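Jun 12, 2021
Workshop notebook, Dustcombe — bench 2, cables and tabletop

Picked up where the April entry stopped. Two jobs: get the loose cables sorted into something a person can use, and decide what to do with the finish on the tabletop.

Cables first. The Humska tray is full again. Josphat and I agreed on the following and I am writing it down so we stop arguing:

- under 300 mm: flat in the small drawer, no tie
- 300 mm and up: loose coil, 100 mm across or a little more, one tie
- mixed bundles: separate before coiling, unless the two cables belong to the same device

The third rule is the one that gets ignored. A black cable wound up with a white one takes longer to undo than both took to coil. Over-under for anything thin. Wrapping around the hand puts a twist in every turn and the coil springs open in the drawer. Mieke uses a figure eight and gets the same result, so either is fine.

Connector ends should finish on the outside of the coil where they can be read without opening it. Stijn wants a paper flag on each one. I would hold off until we know how many survive the continuity check.

Tabletop, with the bundle out on it:
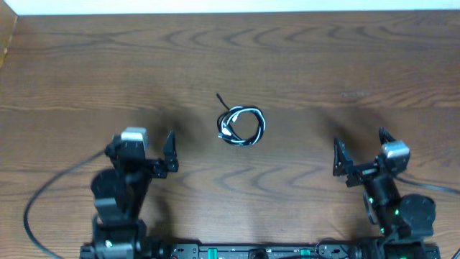
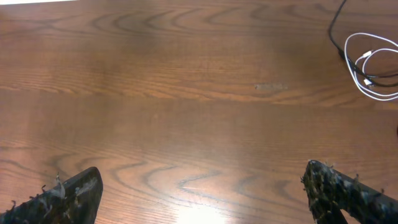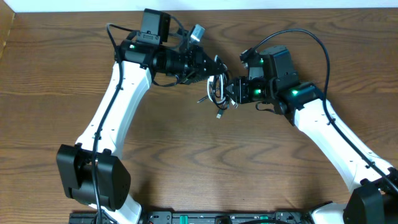 Finish. Digby wants to sand back and re-oil the whole surface. I am against it. We do not know if this is solid or veneered, and the Van Loon invoice only says "table, wood, used." If it is veneer there may be half a millimeter to work with, and the figure in the grain is the main reason we kept the table. Check the underside and the end grain before anyone opens a pack of abrasive.

Proposed order of work:

1. Wipe with a damp cloth, dry right away.
2. Mineral spirits on a small test patch at the back corner. Wait 8 minutes. Look for softening.
3. If no change, clean the rest the same way, one section at a time, with the grain.
4. Paste wax, thin. Buff after some 200 strokes' worth of patience, or when Nipon gets bored.

Marks that do not come up with step 3 stay. No spot sanding. A dull patch in a shiny top looks worse than a scuff.

Glare is a separate complaint. Nipon says the top throws the light back at him when he is reading small print on connectors. Wax will not help. Options are a gray mat or moving the lamp — the mat is cheaper and also stops plugs from scratching the finish. Vistton has one in the catalog that would fit but the listed depth and the drawing disagree. Stijn to call.

Open:
- continuity meter, needs battery
- ties, reusable, small size
- underside of table, Digby with flashlight
- relabel Humska tray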